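The Thursday kitchen post, as promised

I said on Sunday's post that I'd write something about our kitchenette at work, and three of you have since asked where it was, so fine, you win. If you don't share a kitchen with other grown adults you may want to skip this one and go back to the tomatoes.

For new readers: I rent a desk on the second floor of a place called Brondorel, which is a grand name for a lot of small firms sharing one front door. Our end has six of us who are in most days, plus people who drift through. We've got a kitchenette. We've got a table football table. Between those two things I reckon you have our entire social life.

The kitchen rota came in back in August. Before that it was run on goodwill, and goodwill lasted until somebody left a pan of porridge over a bank holiday (it wasn't me, I don't even like porridge). So now each of us gets a day, and mine is Thursday. The job is simple enough. Sink cleared, worktop wiped down, dishwasher on before you go home, fridge checked for anything growing. It takes me twenty minutes if I put a podcast on and a good deal longer if Aníbal Flores comes in to make tea and tell me about his extension.

I always begin with the sink. I've tried starting at the fridge end and it's hopeless, you just end up with your arms full of tubs and nowhere to rinse them.

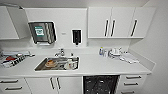 Should you scrape plates before they go in the dishwasher? You should scrape them, but there's no need to rinse them till they gleam, because a modern machine will cope with a smear of sauce and only sulks when it's fed whole lumps of dinner.

I had that argument with Jhonatan Correa for most of last winter. He's a rinser. He rinses so thoroughly that I've asked him what he thinks the dishwasher is for, and he says "for drying", with a completely straight face. We've agreed to differ. What we do agree on is that the filter needs taking out and washing every couple of weeks, and that whoever does it gets let off the bins.

Then the worktop. Ours is white, and I have feelings about that. It looks lovely for the first hour of the day and after that it shows every tea ring and every crumb. I use a cloth with a drop of washing-up liquid, then a dry one after, and for the stubborn rings a paste of bicarb and water left on for a bit. I did buy a spray called Borkska because the bottle was nice. It smelt like a swimming pool and I went back to the bicarb.

The trick with the worktop — and I say trick, it's barely one — is to move everything to one end and do the bare half, then shuffle it all back and do the other. If you wipe round the cups you get little islands of grime, and one day you lift a jar and it comes up with a sound like a plaster being pulled off.

After that I'm allowed a game. That's my own rule, nobody else's! The football table came with us from the old office, and it took four people and a lot of swearing to get it up the stairs. I think it's the best thing we own between us. It lives just out from the kitchen, so whoever's waiting for the kettle drifts over and starts spinning the rods, and before you know it there's a tournament on.
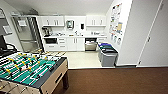
Yellows against blacks, with the kitchen right behind.

Jhonatan keeps a running tally of games in the back of a notebook. At the last count we were up to 201, of which I have won 144, and I would like that left on the internet for as long as possible. He says the early ones shouldn't count as he was learning. They count.

It does need a bit of looking after, mind you. The field gets dusty and I go over it with a barely damp cloth, working between the players' feet, which is fiddly. The rods get a wipe with a dry duster and a tiny bit of silicone spray where they go in at the sides. Don't use cooking oil. Aníbal used cooking oil once and it took us 2 weekends to get the gunk out, and the whole thing smelt faintly of chips.

Last of all come the tabletops. The wood ones get a soft cloth, barely wrung out, and always along the grain. I've been using a wax from Villca every month or two, just a thin coat, buffed off after ten minutes. It brings the colour up and it means a hot mug is slightly less of a disaster.
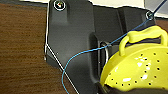 Things I still want to sort out

A proper hook for the tea towels. At the moment they live wherever they were last dropped, and I've found one in with the biscuits.

A shelf for the mugs that people have stopped using. We must have a dozen that belong to folk who left ages ago, and it feels rude to throw them out, so they just sit in the cupboard taking up the good spot.

New tea. Someone keeps buying Illo, the one in the green tin, and I'm sorry but it tastes of hedge.

I'll do the fridge in a post of its own, it deserves one. If you've got a good way of getting curry out of a plastic tub, pop it in the comments, I've got one soaking at home that I've nearly given up on.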